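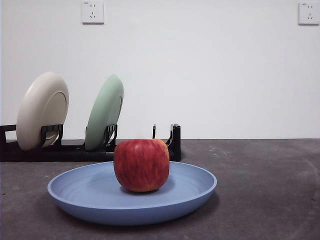 My gran left me her half of the ferry, and I still think she did it to annoy my uncle.

It wasn't much of a ferry, mind you. It went from Wusosthorpe over to Bikham and back again, and it took 23 minutes if the tide was kind and you didn't have the man with the goats on board. She'd won her half in a card game (she said) or bought it for 500 pounds off a Cartwright (my uncle said), and the Cartwrights had kept the other half ever since and never forgiven us.

So there I was, my first morning, standing on the slipway in her old oilskins with a tin for the fares. The boat was called the Edau. I asked what it meant and the old Cartwright at the wheel said it was a word his grandfather had seen on a crate. That was the longest thing he said to me until August.

We had four passengers that day. One of them was a woman in a good wool coat who wanted to know if this was the crossing where you got told your fortune. I laughed. She didn't. Your gran always did mine, she said, halfway over, just past the second buoy - it's why I come.

Well, I looked at Cartwright and he looked very hard at Bikham.

I'd never told a fortune in my life! But she'd already taken her glove off and was holding out her hand, and the second buoy was coming up fast, so I took hold of it and said the first thing in my head, that she ought to go and see her sister.

She went quite white. Then she put 4 pounds in the tin, although the fare was two, and sat looking at the water all the rest of the way.

Cartwright tied us up on the other side and held out his own hand to me, palm up.

"Go on, then," he said.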